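The Gornia Automation Practice Group has revised its guidance for shared tabletop robot cells. This thread sets out the main points for member workshops. (1/8)

Scope: the guidance covers single-arm cells used for sorting, fitting and part handling. Mobile units remain under the Flendska rules until December. (2/8)

Marker sheets. Printed markers must lie flat and stay in place for the whole run. If a sheet is moved, the operator recalibrates and signs the log. The same applies when a marked block is replaced. (3/8)

Barriers and cables. Low barriers should mark the edge of the part area. Camera cables are to be routed clear of the arm's path and checked at the start of each shift. Warning labels on the robot base must remain readable from the operator's side. (4/8)

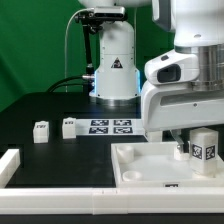

Mottram Workshops replied to ask whether the recalibration rule applies to a sheet that is lifted for cleaning and put back on the same marks. It does. Lifting counts as moving under section 18. (5/8)

Logs. In the trial at Standavum, 89 of 100 runs had a complete log. Most of the gaps were missing sign-offs after a part change. The new form places the sign-off on the first page. (6/8)

Stopping the arm. Operators must bring the arm to a protective stop before reaching into the part area. A pause in the program is not a protective stop. See section 19. (7/8)

Members may send written comments to the Gornia office through the end of December. Existing cells may keep using the old log form until then. (8/8)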